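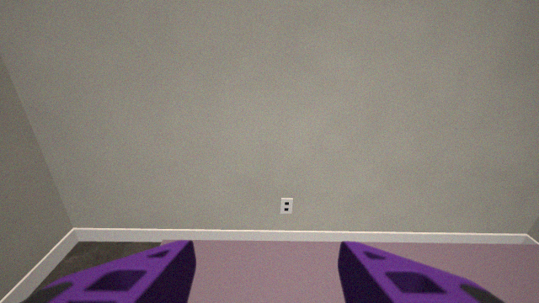 About Pitside

2 min read

Pitside is a small tuition centre in Prukstead. We teach reading, writing and maths to children aged seven to 16, after school and during the holidays. We opened in 2000 with one room above a shoe shop and moved to our present address on Hourani Road when the lease ran out.

The centre is run by Noura Issa, who taught in primary schools before she came to us. Bastian Seidel looks after maths and the exam groups. There are 17 tutors in all, most of them part-time, and each one is a qualified teacher or is training to be one.

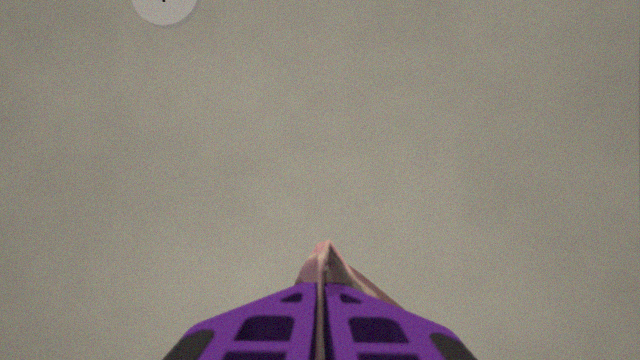
Every new pupil starts with a short assessment. It takes less than an hour and there is no mark at the end of it. The reading part is done aloud, and the writing part usually begins with a plain picture and a few lines to describe it. A single simple shape is often enough for this. Younger children tend to say what they think the shape is, older ones often start with where it is, and both tell us something about where to begin.

After that we write a plan for the term and send it home. Groups have no more than six pupils. Parents get a written note at half term and can ask to see a tutor at any other time.

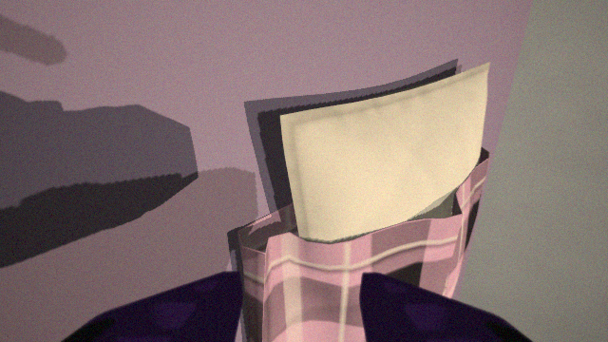

Homework is kept short – one sheet a week in most groups. We use our own worksheets, which we call the Bosto set, and there are now 800 of them. Schools in the area may borrow copies free of charge.

Our summer course runs for two weeks in July. It is mainly for children moving up to secondary school, and places go first to families already on our list.

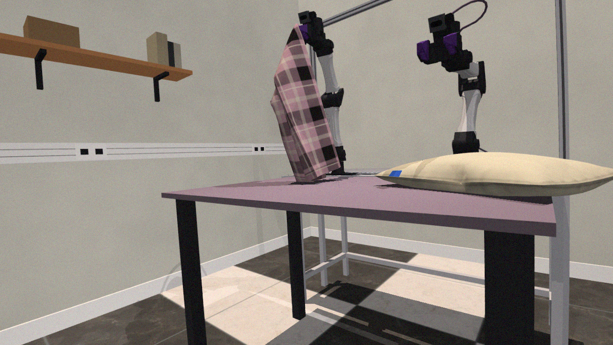

Fees are the same for all subjects and are paid monthly. We keep a number of free places each year, and the school office can put a child forward for one. To arrange an assessment, ring us or call in after three o'clock.

Shared 17 times
2 comments

Jan's mum: Is the July course open to children going into Year 6, or only Year 7?

P. Holt: My son did the assessment last month and was fine with it. Parking is easier round the back.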